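Vovance Open Day

The Vovance Open Day is a yearly public demonstration of warehouse and packing robots, held each March at the Sutcliffe works in Clostska.

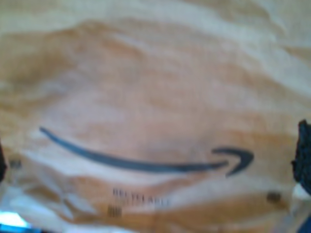 What is the Vovance Open Day for?

It lets people who don't work in automation watch robots handle ordinary goods at close range, and talk with the engineers who set them up. Entry is free, and no technical background is expected.

Overview

The open day grew out of a small evening talk for families of the staff. It now fills the whole ground floor of the Sutcliffe works and is one of the liveliest dates in the Clostska calendar. Doors open at 9 a.m. on a Wednesday and the last demonstration begins at 4 p.m. The most recent edition drew 1,139 visitors, the largest attendance so far.

The focus is on picking and packing, and above all on soft packaging. Rigid boxes are fairly easy for a robot: they have flat sides and straight edges, and they keep their shape when squeezed. A paper mailer does none of this. It creases in a new way every time it is touched, and a printed logo or a line of text can bend across a fold until a vision system has trouble reading it. Watching a two-finger gripper close on something so floppy is far more gripping (visitors make this joke every year) than it sounds on paper.

Demonstrations

The main attraction is the Tritier cell, a picking station named after the software that runs it. Paper mailers, padded bags and small cartons are tipped into a bin in no set order, and the robot has to lift them out one at a time. In the public trial at the last open day it was given 100 items and placed 98 of them correctly on the first attempt. The 2 misses were both thin paper mailers lying flat against the bottom of the bin, and they got a bigger cheer than most of the successes!

A second station lets visitors drive an arm by hand with a pair of paddle controls. Most people squeeze too hard at first and crush the paper, then go too gently and drop it. Children tend to get the hang of it quickly – often well ahead of the adults waiting behind them.

There is also a bench of finger pads that can be picked up and compared. Smooth pads slide easily on kraft paper, while rough, rubbery ones hold it with much less force. The staff hand out creased mailers so that people can try each pad for themselves.

Talks and tours

Josée Leclerc, who leads the gripping team at Vovance, has given the noon talk at every edition. Her subject changes, but she always leaves at least half the hour for questions and answers all of them, including the ones about robots taking over kitchens. Her talk on wrinkles, which covered how a crease throws shadows that a camera can mistake for an edge, is still the one that regular visitors bring up.

Guided tours of the test hall leave from the front desk every half hour. Groups are kept small so that everyone can stand near the safety rail and hear the guide over the air compressors.

Access

The Sutcliffe works has step-free entry from the yard side. Ear protection is available at the desk in adult and child sizes. Photography is allowed on the ground floor but not in the test hall.

See also

Bin picking
Soft packaging
Tritier (software)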